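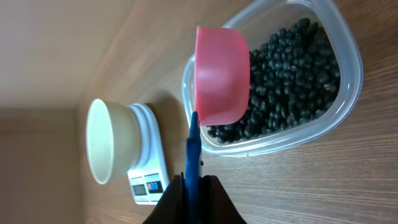

4. Weighing Dry Goods

4.1 Place the Vusance scale on a firm, level surface. Keep it away from drafts and from the edge of the counter.

4.2 Press the power key and wait until the display shows zero.

4.3 Set an empty cup on the platform and press TARE. The display returns to zero.

4.4 Add beans, rice or grain a little at a time. Allow the reading to settle before adding more.

4.5 To change units, hold the UNIT key until the symbol changes. The scale keeps the last unit selected.

Note: Removing the cup after taring produces a negative reading. This is normal and clears when TARE is pressed again.

Caution: Do not load the platform beyond its rated capacity, cup included. If the overload symbol appears, remove the load at once — continued pressure may damage the sensor.

4.6 The scale turns off after 5 minutes without use. Stored recipe weights are kept.

4.7 Wipe the platform with a soft, damp cloth. Do not immerse the scale or use scouring powder.

For calibration, see page 66.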